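Perception and Control Lab, Handout 4: Camera views and when to trust them
Thodoris Kalogeropoulos
February
Reading time: 4 min

The two-arm cell gives you a camera at each wrist as well as the fixed view. Last week we ran the planner from the fixed view alone. This week you add the wrist streams and decide, at each step, which view the planner should listen to.

Start with a single item near a wall. Your detector should return a box, an angle and a confidence score. Printed packaging gives plenty of corners to match, but so does a veined floor, so mask out the floor before you extract features.
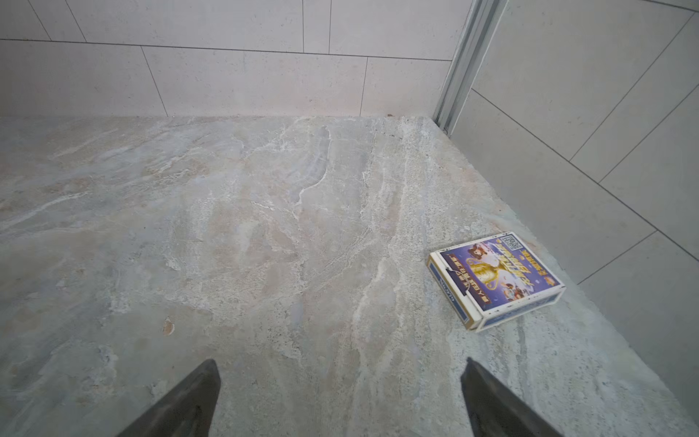
Keep the fingertip mask switched on as well. The fingers sit in nearly the same pixels whenever the opening is the same, and if you leave them in, the tracker will lock on to them and report that nothing is moving.

Bags are harder. A box has one pose and six faces. A bag folds, and its outline tells you little about where the handle is. Use the segmentation model in the Mavromatis folder and take its top 2 masks, then check both against the fixed view before you send a grasp target.

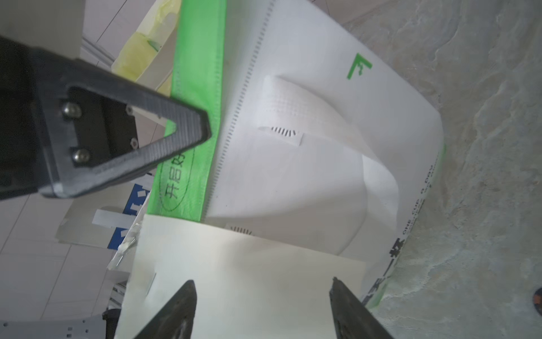
When the wrist is close, one object can fill most of the image and the depth estimate gets noisy. Drop any reading with a spread above 30 mm and fall back to the last good pose.

For two-arm moves, plan both paths together. The Bernetti planner accepts a joint goal, but its collision check ignores the cable hoses unless you load the extra model. Load it. Submit your log and a short note on failures by Friday.

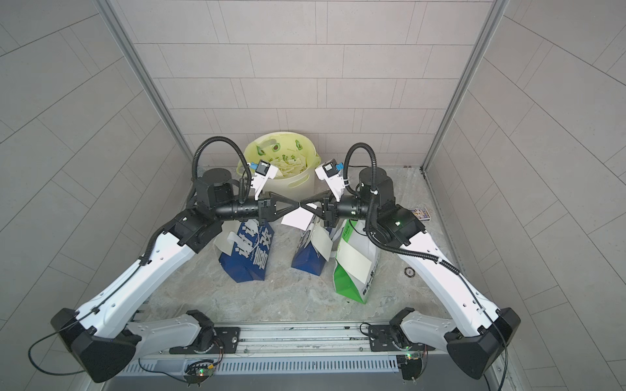

Fig. 3. Both grippers at the centre of the cell with a white sheet between them, fixed view.

Questions to the Gustolcombe teaching office, room 581. © Tiltby Robotics Course. Back to top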